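Temps de lecture : 3 min

Je cherche quelqu'un pour s'occuper de Jullar avec moi (et il y a de quoi faire !)

Moi c'est Eirini Pappas, je suis responsable de la cellule Jullar chez Zustow, sur le site d'Ircombe. Jullar, c'est un bras, une pince, une caméra de poignet, et toute la routine qui va avec : étalonnage, serrages, câbles, doigts à changer, sauvegardes. Jusqu'ici on se partageait tout ça avec Rizwan Bhuiyan, mais il passe sur un autre projet et je me retrouve seule avec une machine qui tourne 16 heures par jour. Au dernier relevé, elle en était à 1 312 cycles depuis la révision complète, et la prochaine arrive vite. 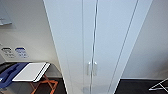
Le poste est un CDI de technicien·ne de maintenance, ouvert aussi aux débutants qui ont déjà mis les mains dans un robot (stage, fablab, garage de votre oncle, je prends tout). Vos matinées commenceront par le contrôle du point zéro, puis par la vérification des repères de prise. Les poignées, par exemple, me prennent un temps fou : sur un grand meuble blanc à deux portes, avec deux petites barres claires presque collées l'une à l'autre, il suffit d'un léger décalage de caméra pour que la pince vise entre les deux. Il faut alors reprendre l'étalonnage tranquillement, sans tout bidouiller à la fois. Si ce genre de réglage vous amuse, on va très bien s'entendre !

L'après-midi, c'est plutôt mécanique : jeu dans les doigts, usure des bouts, passage des câbles au poignet. Je tiens beaucoup au carnet de bord. Chaque vis touchée y est notée, avec le couple, même quand on est pressés.

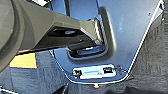

Les doigts de la pince engagés dans la poignée encastrée d'un panneau bleu.

Côté bagage, un bac +2 en maintenance ou mécatronique c'est bien, mais je regarde surtout si vous savez lire un schéma et me dire « je ne sais pas » sans rougir. Un peu de Python aidera pour les scripts d'étalonnage (ils sont de moi, soyez indulgents). L'anglais aussi, parce que Dwynwen Morgan, notre référente chez Powell pour les pièces, ne parle pas français.

Vous passerez 3 semaines en binôme avec Rizwan avant son départ, puis avec moi. Pas d'astreinte de nuit.

Pour postuler, envoyez un CV et quelques lignes sur la dernière panne que vous avez réparée, ou pas réussi à réparer, à Shona Kereama, au service recrutement de Zustow. Candidatures jusqu'à fin juin, et je lis tout moi-même.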